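Automated garment folding

Automated garment folding is the use of a machine to pick up, flatten, fold and stack clothing or household linen without a human operator. It is a subtask of laundry handling, which also covers sorting, loading, drying and putting away. As of November 5, 2024, folding of flat linen is routine in commercial laundries, while folding of mixed clothing in private homes remains largely a research problem.

Flat linen

Sheets and towels are rectangular and arrive in batches of one type. Commercial folders pull each piece through rollers and crease it with air jets or blades. An operator normally feeds the corners by hand. The Brusent line of towel folders handles 17 sizes and rejects any piece that enters at an angle.

Mixed clothing

Household clothing is harder to process. A shirt dropped on a surface can settle in a very large number of shapes, most of which hide the collar, hem and sleeves from view. The machine must find an edge, separate one layer from the next, and spread the garment before folding can start. Cloth also deforms while it is being moved, so a plan made from the first view soon goes out of date.

Cabinet-type home folders avoid part of this problem by requiring the user to clip each garment in place. The Carré cabinet accepted shirts and pants but excluded socks, underwear and children's sizes. It was withdrawn in May after 13 months on sale.

Arm-based systems work on an open surface. In tests published by the Omurora project, a two-arm system folded 20 T-shirts from a crumpled start and needed human help with 3 of them. Times were several times longer than those of a person doing the same job.

Working conditions in homes

Laboratory trials commonly use a plain table under even light. In a home, clothes are often folded on a bed, where patterned bedding, daylight from a window and piles of other clothing make the edge of a garment harder to detect. Dark items placed together are a known source of error.

Clothing and bedding in a bedroom, with a hand-held gripper:

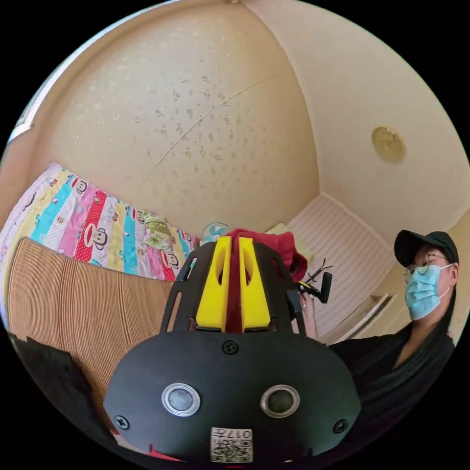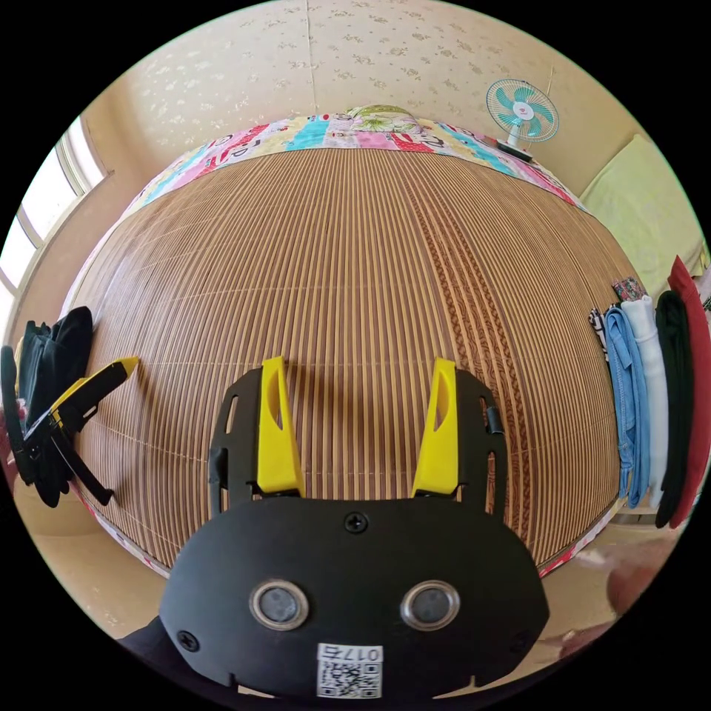
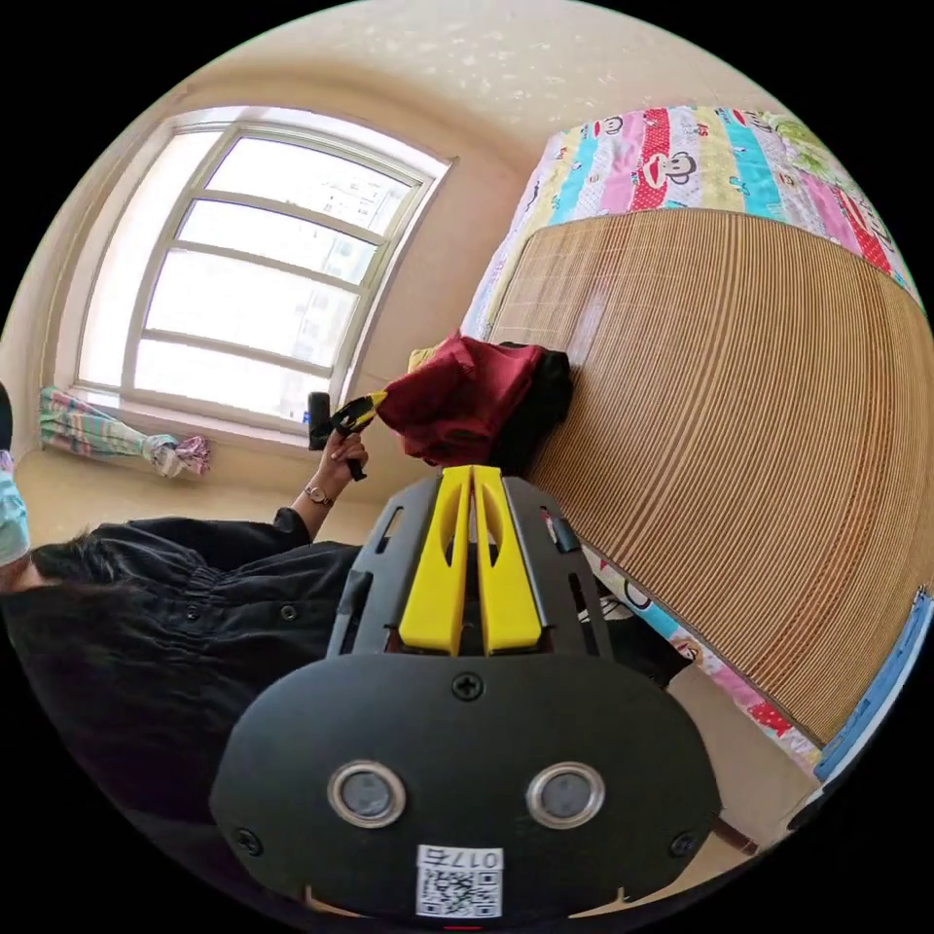
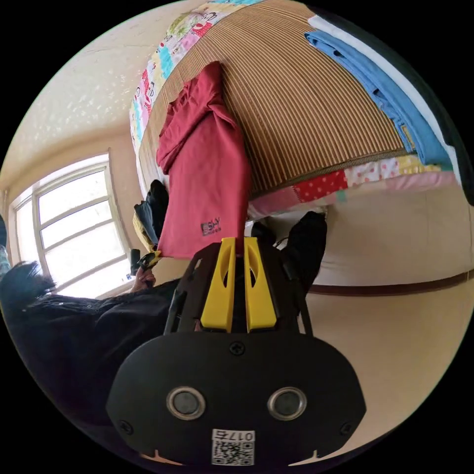 Evaluation

There is no agreed standard for a finished fold. Some groups measure the outline of the stacked garment against a target rectangle, and others ask human raters to accept or reject it. Results also depend on the starting state. A shirt laid flat by an assistant is a much easier case than one taken from a basket, and published success rates are not comparable unless this is stated.

Speed is usually reported per garment, with sorting and stacking left out. The Trostness benchmark instead times a full mixed load, including the return of each folded item to a stack. No system entered so far has completed the load without intervention.

See also

Cloth manipulation
Domestic robot
Laundry sorting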